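Notebook, room 2 (bedroom set), shelf and basket task
24th June
Written by Montserrat Galindo. Leobardo Solís on teleoperation, Jovita Cisneros on labeling.

Purpose of the day: start the second batch of fruit picking from the white shelf. The first batch was refused by the review because too many of the episodes looked the same. In that batch the operator always began from the same foot position and always took the fruit from the same cubby, and the model which Jovita trained on it learned to go to the cubby even when nothing was inside. It closed the hand on air, moved the hand to the basket and opened it, very content. So the data taught a position and not a fruit.

New rules for this batch, agreed with Leobardo before the start:

Fruit positions come from the Drustgate sheet. We do not choose them by eye anymore. The sheet gives the cubby and also which way the stem points.
The robot walks to the shelf as part of the episode. In the first batch we cut the walking.
Basket stays in the hand for the complete episode. Putting it on the floor is a different task and has a different name in the log.
Maximum length 100 seconds. If the operator passes this, the episode is kept but marked "slow". 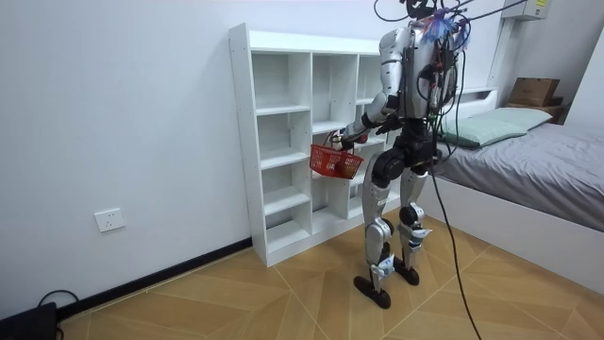

The first hour was lost with the time stamps. The head camera and the fixed camera did not agree, and the difference was growing during the session. Leobardo restarted the recorder two times and the difference came back. Finally I found that the recorder machine was taking its clock from the old server and the robot was taking it from the new one. Both now take it from Ibarra (the machine, not the building). After the change I recorded three dummy episodes with a hand clap at the start and at the end, and the streams agree within one frame. Please do the clap every time the recorder is restarted. It costs nothing.

The episodes before the change are in the folder "clock_bad". I did not delete them. The pictures are good and maybe somebody can use them without the joint data.

Then we discussed the side of the body. Leobardo is more comfortable to pick with the right hand and carry with the left, and he wants to keep this for all the batch. I am in favor for now. If we mix the sides too early, we will have few examples of each one and we will not know which thing caused a failure. The mirror version can be a batch of its own in October. 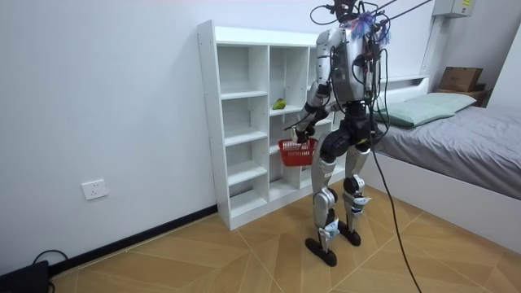 Why do we not put the fruit back in the same cubby after each episode, to go faster?
Because then the model can solve the task without looking. When the position changes, the only way to reach the fruit is to find it with the camera, and that is the part we want to teach.

Notes about the operation itself, more for Leobardo than for me:

The reach into the upper cubbies needs the wrist turned before the hand enters. If the wrist turns inside, the knuckles touch the divider. A small touch is acceptable and we keep it. A touch that moves the shelf is marked "contact".

Do not stop in front of the cubby to think. I know it is natural. But the model copies the pause also, and later it stands there and waits without reason. If you need to think, do it before the reach begins, or abandon the episode and say "void" in the microphone.

The round fruits roll when the thumb arrives first. It is better to bring the fingers behind and close the thumb last. The pear is easier lying on its side, with the hand coming from the right.
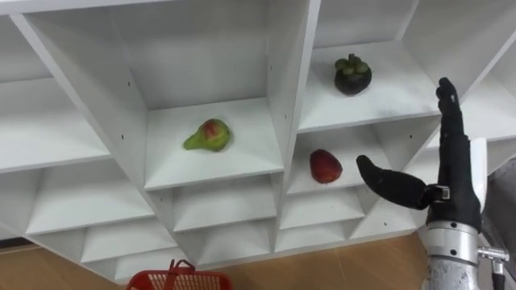

Should a failed grasp be thrown away if the operator recovers and finishes the task?
Keep it, and label the recovery as its own segment. In the first batch we had almost no recoveries, so the model did not know what to do after a bad grasp. Jovita adds the labels "miss", "regrasp" and "placed", and the time of each one.

Count at the end of the afternoon, after the clock problem was solved: 343 episodes in the log for this batch, including those from the previous sessions that passed the new rules. The goal for the first training is 600. The full set of all shelf tasks, with the closet and the kitchen, is now at 2683, but I would not mix them before we see the result of this one alone.

The labeling tool from Clanex still closes when an episode has more than one recovery. Jovita saves after every segment, which is slow. I wrote to them again and attached the log.

I also want to change how we write the instruction text. Today all episodes have the same sentence, "pick the fruit and put it in the basket". When there are several fruits on the shelf, the sentence does not say which one, and the operator decides in his head. The model cannot see this decision. From the next session the sentence must name the fruit, and the operator reads it aloud before he moves.

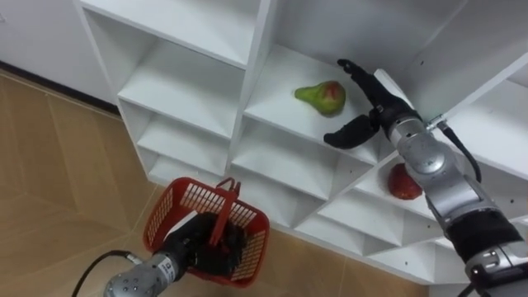 Hermenegildo Cuautle, who read the draft of this page, objects that naming the fruit is not enough, because with one sentence per fruit the model will only memorize the sentence. He would like at least five ways of saying each request, and some requests for a fruit that is absent, where the correct action is to keep the hand down.

I agree with the first part and will prepare the sentences tonight. For the absent fruit I have a doubt. We do not have a clear way to end such an episode, and if the operator just stands still until the time finishes, we are again recording pauses. Maybe a fixed gesture, or a step back from the shelf. To ask Leopoldo Aguirre, who did something similar in the Jevine tests with drawers.

Pending:
Sentences, five per fruit (me)
New position sheet with the low shelves included, the present one has too few of them (Leobardo)
Check if the "slow" mark is also applied when the walking takes too long, I think it is not (Jovita)
Copy today's episodes to the second disk before anybody touches the recorder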